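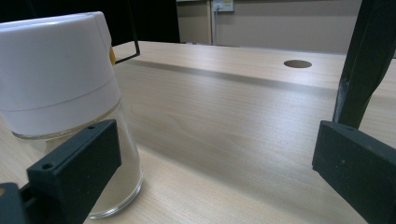 ジルヴィル陸上クラブ 強化費配分に関する臨時会議 議事録

日時 水曜日 19時開始(実際の開始は19時20分。鍵の番号を変えた本人が、変えた番号を忘れていたため)
場所 クラブハウス2階
出席 エヴァンティア・ヴラホプルー(議長)、エヴァンティア・ハジゲオルギウ(コーチ代表)、短距離、中距離、投てき、ジュニア各部の代表、保護者代表2名、書記
欠席 跳躍部代表(連絡あり。腰痛)

両エヴァンティアの発言を取り違えた前回議事録への苦情を受け、以下「議長」「コーチ」と記す。

1 前回議事録の承認
上記の取り違え三か所を訂正のうえ承認。投てき部より「ため息をついた」との記述の削除を求められ、了承した。投てき部はここでもため息をついた。

2 強化指定選手制度の見直し
現行制度では、会員81名のうち指定選手4名に強化費の大半が渡っている。コーチより、4名のうち2名は故障中、1名は進学で町を離れる予定であり、残る1名に予算のほぼ全額をかけて来季を迎えることになるとの説明があった。
短距離部は、その残る1名が短距離の選手であることから、現行制度に大きな問題はないとの見解を示した。
中距離部は、個人への支給をやめて練習会の回数を増やす案を出した。合同練習を週1回追加した場合、競技場の照明代が年1000ユーロほど増える見込み。短距離部から、速い選手は明るくても暗くても速いとの発言があり、コーチが、ハードルは暗いと見えないと返した。
ジュニア部は、指定の基準が記録のみで、13歳で身長が伸びた子から順に選ばれていると指摘した。指定を外れた子のうち昨年退会した者の数を議長が尋ねたが、名簿が古く、誰も答えられなかった。名簿の更新はジュニア部が引き受けた。引き受けたというより、全員がジュニア部のほうを見た。
採決。指定選手への個人支給を強化費全体の30%までとし、残りを合同練習とコーチの講習費に充てる。賛成5、反対1、保留1。議長は採決に加わらず。反対は短距離部。保留の投てき部は、そもそも投てきから指定選手が出たことがないので実感がわかない、と理由を述べた。

3 トロヴェオ社からの協賛の申し出
トロヴェオ社より、ユニフォームの提供と引き換えに、胸と背中と両肩に社名を入れたいとの打診。コーチより、ゼッケンをつける場所がなくなるとの意見。議長が背中を外してもらうよう交渉する。色は先方指定の薄紫とのことで、この点については長い沈黙ののち、交渉事項に追加された。

4 トレド遠征
12月のトレド合宿の参加希望者は34名。バスの定員を超えるため、二台目を借りるか人数を絞るかを協議した。保護者代表から、自家用車を出してもよいとの申し出があったが、昨年の遠征で三台が別々の町に着いた件が持ち出され、二台目のバスを借りることに決定。費用は参加者で均等割りとし、強化費からは出さない。
部屋割りはコーチに一任。投てき部から、ベッドの長さを事前に確認してほしいとの要望があった。毎年出ている要望である。

5 記録管理ソフト「ザルケオ」
導入から半年。入力しているのは中距離部のみと判明した。短距離部は紙のほうが早いと主張し、その紙はどこにあるかと問われて、車の中と答えた。次回までに各部とも今季分を入力する。パスワードを忘れた者は書記まで。すでに四名から連絡が来ている。

6 その他
・倉庫のやり投げ用のやりが一本足りない。心当たりのある者は、経緯は問わないので戻してほしい(投てき部)。
・更衣室のシャワーは左から二番目だけ湯が出る。修理は見積もり待ち。
・短距離部より、議題2の採決をもう一度行えないかとの発言。議長は、できないと答えた。

次回 日程は跳躍部代表の腰の具合を見て、議長より連絡する。議題は協賛交渉の報告、指定選手の新しい選考基準、名簿。
閉会 21時45分

書記追記 閉会後、駐車場で議題2の議論がさらに30分ほど続いたが、議事録には含めない。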